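Talking tea with Ardalan Pakzad

Sunday, February 4, 2018

I first met Ardalan Pakzad in the line for the bathroom at a food fair, which is a pretty good place to meet somebody who drinks as much tea as he does. He'd been pouring samples since breakfast and was on his way to becoming my favorite person in the building. We traded numbers, I started buying from his little shop, Omis, and last week I finally got him to sit still long enough for an interview.

Ardalan grew up over his uncle's grocery store, and tea was just the thing that was always on. "My mother had a pot going from the minute she got up," he told me. "You didn't ask for tea. You got handed tea, and if you didn't want it you held it till it was cold."

He opened Omis in September with 12 teas on the shelf. I asked if that felt like a small number and he laughed at me. "I've been in stores with 400 teas. I walked out with gum!"

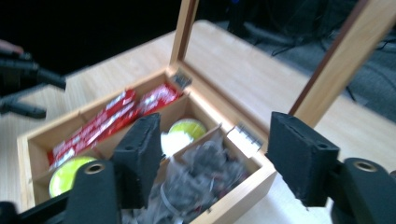

Hinged wooden box with a see-through lid.

We got into storage pretty fast, because I had to confess that I keep mine in a glass jar on the windowsill. He put his face in his hands. Light and air are the trouble, he says, and so is the spice rack. "I opened a bag of green tea at a friend's house and it smelled like cumin. He'd been drinking it that way for months – he thought it was fancy."

What about water? I'm a boil-it-and-pour person, always have been, and Ardalan was kinder about that than I expected. Black tea can take it. For green he lets the kettle sit a few minutes with the top off, and he doesn't own a thermometer. "My hand over the steam, that's my thermometer. I've been wrong plenty."
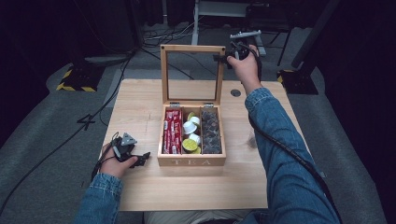

I've never been a loose-leaf purist, and I was a little scared to say so in front of him. My office break room is where I do most of my drinking, and whatever's there is what I have. So I asked him straight out if he looks down on people like me. "No! Come on. Somebody puts out a box that says TEA on the front, and there's coffee capsules in the middle of it, and I'm happy. Everybody gets a cup." He'll take a sachet on the road any day, and he only asks that you leave it alone while it steeps and quit squeezing it against the spoon. (I squeeze. I'm trying to stop.)

His business partner, Thomas Rinaldi, wandered over around then with a plate of almond cookies, and the two of them got into it over milk. Thomas takes a lot. Ardalan takes none, and they've been having this fight for nine years.

Before I left I asked what he'd tell a beginner to buy. "One black tea you like. Drink the whole bag before you buy another one." I went home with three.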